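# Stop hanging up your shorts
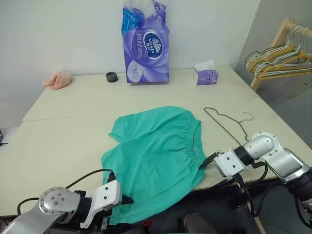 *Green shorts and a wire hanger, side by side on the table.*

I have opinions about laundry, and my biggest one is that elastic-waist shorts belong in a drawer! My sister-in-law Chiyo hangs hers (all of them, even the gym pairs) and swears it saves her from wrinkles. Okay, but who is inspecting your shorts for wrinkles? A wire hanger has nothing to grab on a stretchy waistband, so you drape them over the bar and they slide right off. I spent most of February picking mine up off the closet floor. Fold them in half, fold them again, done. Save the hangers for shirts.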